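The Thermos

Golnar Vahidi came to Lurwood on a Sunday in September to clear out her father's things from the back of the club. He had fixed things there for 13 years. Clocks at first, then kettles, then whatever people carried in. The building had been sold to a firm from Wudport and everything had to be gone by the end of the month.

Sun-ja Yeon let her in. She was older than Golnar remembered and had a bad hip now, so they took the corridor slowly.

"He left a list," Sun-ja said. "It's in the drawer with the string."

"What kind of list?"

"Who gets what. You know how he was."

Golnar did know. When her mother died he had made a list of the teacups.

The list was written on the back of a Lirkow hardware receipt, in pencil, and most of it was plain enough. The vice was to go to Jianguo Xu. The good screwdrivers were for Mahtab Kiani's eldest, if he was still at the trade school, and for Mahtab herself if he wasn't. The radio could go to anybody who would listen to it. Near the bottom he had written, "Black thermos, jug, ball. Ask Jianguo."

She read it out loud twice.

"Is that one thing or three?" she asked.

"I'd say it's three," said Sun-ja. "But I wouldn't swear to it."

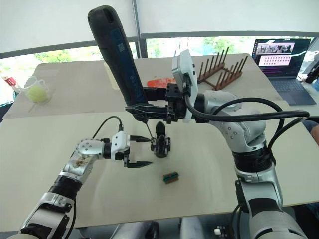

Jianguo arrived at half past two with his ute parked badly across the drive. He had brought blankets for the vice, which weighed as much as a small person, and he and Golnar got it out to the tray without speaking much. He wiped his hands on his trousers afterwards and came back in for a cup of tea.

"What's this about a ball?" Golnar said, and gave him the receipt.

He held it away from his face to read it. He didn't laugh, but he looked as though he might have if she had been somebody else.

"That's from the Ghasemi job," he said.

The Ghasemi job, it came out, was a leaking roof. There had been a wet winter, 2 winters before the one when her father got sick, and old Mrs Ghasemi on the corner had water coming in over her stairs. Her father said he would look at it. He was too old to be on a roof and so was Jianguo, but they went up anyway on a Saturday when her son was away, with one ladder between them and a thermos of tea.

They found a tennis ball in the downpipe. It must have been there for years. Your father got it out with a coathanger, Jianguo said, and the water went down all at once and took his hat with it.

"He never told me he was on a roof," said Golnar.

"No. Well."

"How high was it?"

"It was a roof," said Jianguo. "It was as high as they are."

Mrs Ghasemi had wanted to pay them. Her father wouldn't have it, so she went to the kitchen and came back with a measuring jug, because it was a good one and she had been given two. He put the ball in it to carry it home. After that he kept it on his shelf that way, and when people asked him what he charged he would point at it.

Golnar thought about this while she rinsed the cups. Her father had rung her every week of that winter. He had told her the price of oranges and who had died. He had told her the whole story of a neighbour's dog and a wheelbarrow. He hadn't said a word about a ladder.

"And the thermos?" she said.

"The thermos is mine," said Jianguo. "I lent it to him that day. I asked for it back maybe 60 times."

Sun-ja said that was true, she had heard him do it. 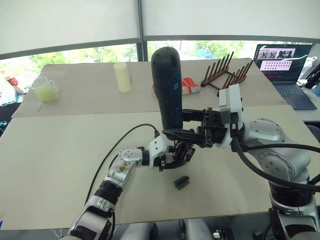 They worked until almost five. Tahmineh Pakzad came by with the van and took the shelving for the school, and she took the box of plugs as well, although it wasn't on the list and she was told she didn't have to. By then the last few things had been put up on the tables so that Golnar could go through them. The jug was there with the ball still in it, and the black thermos had its cap on, the dark one with the little raised dots that her father used to rub with his thumb when he was waiting for someone to finish talking. She had forgotten that he did that. She couldn't have said when she last saw him do it.

"Take it, then," she said to Jianguo. "It's yours."

He didn't take it straight away.

"I bought another one," he said. "After the first year. A better one, it holds more."

"It says to ask you."

"I know what it says."

He went out to check the ropes on the vice, which didn't need checking. Sun-ja sat down on the only chair that was left and rubbed her hip.

"He wants you to have it and he doesn't want to say so," she said. "Your father was the same. The two of them used to stand in that doorway giving each other things until it got dark."

When Jianguo came back Golnar had made up her mind. She told him she would keep the jug and the ball, and he would have the thermos, and if he didn't like it he could give it to someone. He said that was fair. He put it under his arm and then shifted it to his other arm.

"You could come to us for your tea," he said. "It's only soup."

"I've got the drive."

"It's 46 kilometres. You'd be home by nine."

She said all right. She locked the back door and gave the key to Sun-ja, who would hand it on to the Wudport people on the last day. The light was going and there was a smell of cut grass from the oval. Golnar put the jug on the passenger seat and ran the belt through the handle so it wouldn't tip over on the bends.

She followed the ute down the hill. At the corner Jianguo slowed right down and put his arm out of the window, and she saw he was pointing at a house with a steep green roof. It was two storeys. She looked at it for as long as she could, until the car behind her sounded its horn.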